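Report the Resets

Posted Nov 9, 2021 by Elin Beddoe

The success rate is the number everybody quotes from a manipulation paper, and I have come to think it is the least informative number in most of them. My complaint is narrow. I do not claim that groups fake results, or that learned policies for cloth handling do not work. I claim that a success rate on a deformable object is a property of the policy and the reset procedure together, and that we publish the first and leave out the second.

Take the laundry task as we run it at Clulden. A humanoid stands at a front-loading washer with a basket on the floor. It has to reach down, get a hand on the cloth, lift it clear of the rim and put it in the drum. A trial begins when the arms leave the start pose and ends when the cloth is in or the clock runs out. Between trials a person picks up the cloth and puts it back in the basket. That last step takes a few seconds and gets no line in the methods section.

It ought to get a paragraph. Cloth has no pose in the sense that a mug has a pose. When a mug is returned to a taped outline on a table, the initial state is fixed to within a few millimeters and one angle. When a shirt is returned to a basket, the initial state is whatever the hand of the person resetting made it: balled, draped, folded over once, pressed into a corner, sitting on top of its own sleeve. Each of those is a different problem for the gripper. A balled shirt offers a fold almost anywhere the fingers close. A flat one offers very little until the fingers scrape along the bottom, and wicker is not a friendly surface to scrape along.

We found out how much this matters by accident. In June we ran 300 trials of a single frozen checkpoint, split between two operators who had been given the same one-sentence instruction: put the garment back in the basket. The gap between their success rates was larger than the gap between the checkpoint and the baseline we intended to compare it against. Lemlem Gidey went back through the overhead video and found the cause in an afternoon. One operator dropped the garment from standing height and let it land. The other crouched and set it down, nearly always near the wall closest to her, and nearly always bunched. Neither was doing anything wrong. The instruction permitted both.

The comparison we had planned was void, and we threw it out. What bothers me is that if one person had run the whole set we would have kept it, and it would have looked perfectly clean. Low variance across trials is usually read as a sign of a careful experiment. With cloth it can equally be a sign of one operator with a habit.

The usual answer is to randomize. I agree with the aim, and I think the word is used too loosely. People are poor random number generators, and asked to vary the garment they will cycle through the handful of states they find easy to make. After that June set we tried asking for variety and got more clusters and no spread. The thing that did work was dull. We wrote 40 reset cards, each giving a region of the basket and a way of preparing the cloth, shuffled them before every session and had the operator follow the card on top. The policy's score went down. I believe the lower score.

Wommont went further and built a mechanical dropper for the same purpose, a tilting tray over the basket that releases the cloth on a signal. I have seen it run and I like it, with one reservation. A dropped garment is a repeatable distribution, and it is still only one distribution. Clothes in a house are stuffed, thrown, pulled half out and pushed down again. The tray fixes the comparison between two policies in one lab. It tells us less than its owners suppose about how either would do elsewhere.

There are fair objections. The first is cost. Cards slow the operator down, and a session that used to yield 118 trials now yields fewer. My reply is that trials drawn from an unrecorded distribution were never worth their nominal count, so the loss is smaller than it looks on the schedule. The second objection, put to me by a colleague at Edenberg, is that a strong enough policy should be indifferent to the initial state, so the problem will go away by itself. Perhaps it will. We are nowhere near that policy, and without the initial states on record we would have no means of recognizing it.

The third objection is harder. Any protocol detailed enough to be reproducible invites people to train to it. If the field settled on one deck of cards, within a year there would be policies very good at that deck. I don't have a full answer. A partial one is to hold back part of the deck and have it applied by someone outside the team, as the Pugh benchmark already does for rigid objects. It holds back 7 object arrangements and rotates them. Something like it could be done for cloth at modest expense – mostly the expense of someone's travel.

What I would ask of a paper in the meantime is small. State who reset the object and what they were told. Publish one image of the initial state for every trial, taken before the arms move, at a resolution that lets a reader tell bunched from flat. Give the success rate by category of initial state as well as in total. If one category carries the total, say so in the abstract, where it will be read.

Reviewers can help by asking. I have reviewed several cloth papers this year and requested the reset instruction each time. Most authors replied promptly, and in most cases the reply was a single sentence very like ours.

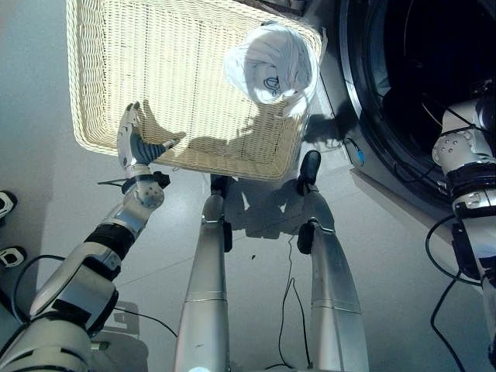 Does a fixed set of reset cards make results from two labs directly comparable?

Only in part. The cards control how the cloth starts out, but the garment, the basket, the height of the washer door and the time limit all affect the score and have to be matched or reported separately.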